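Tips for a smoother day of recording robot examples

I've been recording pick-and-place examples in my workshop since July, and most of what I know I learned by wasting an afternoon. So, a few things that help!

Mix your basket. My first 50 runs were all balls, and the model got very good at balls and hopeless at everything else. Now I throw in soft stuff, crinkly stuff, hard stuff, whatever the kitchen drawer gives up.

Cloths are the tricky ones. Pinch a fold that's standing up, lift slowly, and wait a beat before you move sideways. If you rush it you drag half the basket along (ask me how I know).

Stir between runs. I set a kitchen timer and give everything a good toss every 4 runs – otherwise you end up teaching it one particular pile.

Keep your flubs, but label them. Yayra Annan talked me into this one. A missed grab followed by a good second try is worth having, so long as your notes say which it was. I write mine on index cards and type them up after supper.

Stop when you get sloppy. I once pushed on to 100 in a day and threw out most of the last stretch.

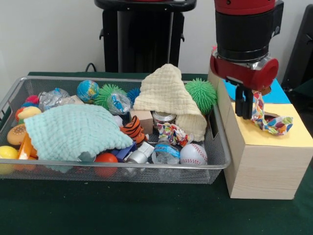

Back up every evening, too. I'm at 655 runs now and they live on two drives, one of them at my sister's place in Flirnville. Name your folders by date and basket mix – "final_new2" will mean nothing to you by next week. And wash the cloths now and then, they get grubby fast.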